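About us

Hello, I'm Fuseini Kwofie, and I run Allari with Ivan Zinchenko. We make robots handle awkward things for people who are tired of handling them by hand. Cord, string, floppy packaging, shiny stuff, anything that slides or tangles. If a robot supplier has told you your product is "not really suitable for automation", you're our sort of customer and we'd love a chat.

Most company pages tell you about the day the founders met. Ours was dull (a queue for a van hire desk, if you must know), so I'd much prefer to tell you about the June we nearly packed it all in, as it explains how we work now far better than the van does.

We had a cell called Tolter running at a small homeware firm, Kırmızıgül. Its job was to pick up glazed pieces, thread a cord through each one and set it down for packing. It ran lovely and smooth for weeks and I was getting very pleased with myself. Then one evening the gripper closed on a loop of cord it hadn't noticed, the arm carried on to its next position as if all was well, and it dragged a whole tray off the bench. The lad on packing had his hand near that tray. He pulled it back in time and he was fine, but I still go a bit cold writing it down.

Ivan drove over that night and we sat on the floor with the logs until it got light. The emergency stop had worked perfectly when somebody hit it. The trouble was everything before that. The arm had a force limit, and we'd set it high because the low setting kept stopping the job and the customer was (quite fairly) fed up with it. So the cord pulled tight, the arm felt it, and the arm decided that was normal. That was our setting and our mistake. We wrote it up for Kırmızıgül in plain words, paid for the broken stock and took Tolter off their floor.

We ran 3000 test picks back at our own place before we let it anywhere near a customer again, and 2000 of those were with cord put deliberately in the way. We lost a fair bit of money that summer and one of our two customers. The other one stuck with us, bless them!

What came out of it is Cirkix, the checking software that now goes into every cell we build. It looks at the wrist camera before the gripper closes, and if it can't account for every bit of cord near the fingers it opens up, backs off and asks a person. It also watches for a slow, steady pull during the move, which the old force limit missed completely. And nobody on site can raise the limits without ringing one of us first. Customers grumble about that last one. They're welcome to! 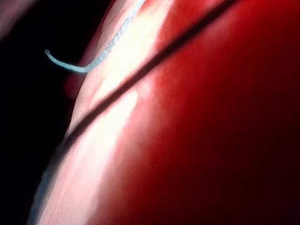
Cord by itself was never the whole problem. Put it next to something glossy and the camera has a much harder time, and this is the part of the job Ivan mutters about at his desk. A bright streak of reflection down a shiny red curve sits right against a pale cord lying along its edge, while a thin dark line crossing that same streak stands out a treat and then goes murky further down. So we teach Cirkix to distrust the bright patches, and when it isn't sure, it stops. It's slower than it used to be, I won't pretend otherwise.

If you'd like to work with us, we'll start by asking what has gone wrong on your line before, and who was standing near it. Bring the embarrassing stories, we've told you ours. We'll come out for a look, usually both of us, and we do like a biscuit with our tea.

Fuseini

Page last updated 22 Feb 2021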